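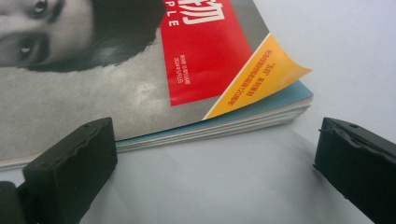

Who Turns the Page? Speaker notes, Nana Alhassan
Staff and suppliers' day, Kokside, December 20, 2024

Slot is 40 minutes with questions. Leave the title up while people find seats. Don't start with the thank-yous, do them after the first section.

Opening

Ask for hands up: who here has handled magazines for a living? Returns, back issues, binding, scanning, any of it. Wait. Then ask who has been told in the past year that a machine will soon be doing it. I expect more or less the same hands.

Say where I'm coming from. Eleven years on the periodicals bench, then supervisor, now the person who gets sent the brochures. I'm not against machines. I've just read a lot of brochures.

What we were sold

The Trunus pitch, as given to us at Kokside. The arm picks up the issue, squares it, passes it to the scanner and puts it on the done pile. Staff are "released for higher value work". Read that phrase out slowly. Then ask the room to name one piece of this higher value work. When I asked in the meeting I was told it would emerge.

Also in the pitch: a film of the arm moving hardback books. Hardbacks have square corners and stay shut.

A magazine is not a box

Main point of the talk, so take time over it.

Glossy covers throw the light back. Corners curl. A thick issue has a wavy edge and the pages fan out where you least want them to. Some covers have a flap or a printed band across the corner, and the first question is whether it belongs to the cover or is a loose insert. One of us knows by touch. Two fingers with ridges on them close on whatever is between them.

Then the titles. Plenty of our stock is in Chinese, some with a bit of English on the cover as well. Issue details can be tiny and run down the page instead of across. Mei on the late shift reads them at a glance. I have to get the magnifier out. The software makes a guess and gives you a green tick next to it.

(Pause here. Somebody usually laughs at the green tick.)

What changed on the bench

Before: one person took an issue from the crate to the shelf and knew it by the end. If a page was torn they mended it there and then.

After: one person feeds, one person clears. The feeder lays each issue flat on the white table, clear of anything else, and steps back. The clearer deals with everything the arm won't take. The target is 700 issues a week, set by Hernix before anyone from Hernix had seen our crates.

The feeding job is dull and it's hard on the shoulders. Say so plainly. We had 2 people ask to move off it in the first month, and both of them were good at the old job.

Be fair here. Lifting from the low crates has gone, and I don't miss it. Night runs of clean, flat, recent issues go through well enough. If all our stock was like that I'd be giving a shorter talk.

The numbers they show you

The report counts picks. A pick is counted when the fingers close and lift. It doesn't count whether the cover came up creased, or whether the clearer had to square the thing again by hand. I kept my own tally for a week in an exercise book and came to about 40 issues that were picked according to the report and redone according to us. Management's answer was that my sample was small. Well, theirs has no column for it at all.

Mention Price. They ran their trial with the bench staff in the room from day one, and staff could stop it. It took longer. Their people still speak to each other.

What I'd ask for

The clearer's time goes in the report, under its own heading.
Feeding is shared out, with nobody on it for a whole shift.
Whoever reads the titles keeps reading the titles, and is paid for it.
No target until the supplier has spent a full week at the bench. Standing up.

If someone from Trunus is in the room, invite them to answer the last one first.

Questions

Likely ones: will it get better? Probably, yes. Ask them who does the work in the meantime. Are jobs going? None so far, but two leavers haven't been replaced, and I'd like that said out loud by someone other than me.

Thank the late shift by name. Lunch is in the side room. Evening people need to be back on the bench by two.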